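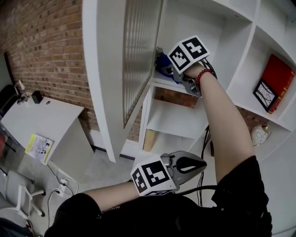

Picking from the white shelving with the handheld grippers.

Since September my job at Wetuder has been demonstration work. I used to restock shelves; now I record the reach, the grasp and the retreat for the Kolirska arm to copy. Target is 148 usable picks per shift, with a break of 5 minutes after every 30 recorded. Yuto Hayashi rejects up to 8 a day, mostly for covered markers. The lifting is lighter. Wrists get tired sooner. Our pay grade still says "stock handler," and Lumerdale has the request to change it.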